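**Brown specks on a white panel, how do I shift them?**

*clatley_attic*
Got a big white panel with a little scatter of brown marks near the top, rusty looking. Washing-up liquid did nothing! Any ideas?

*mopandbucket2*
Try bicarb paste, left on for a bit, then a soft cloth. Worked on my Skallov door (mostly).

*teapot177*
Just paint it lol
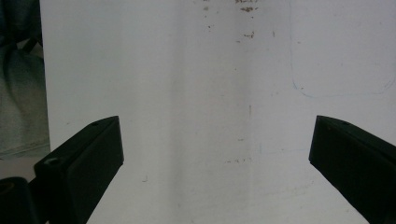 Would a scouring pad be quicker?

It'd scratch the shine off, so stick with the cloth and do it twice.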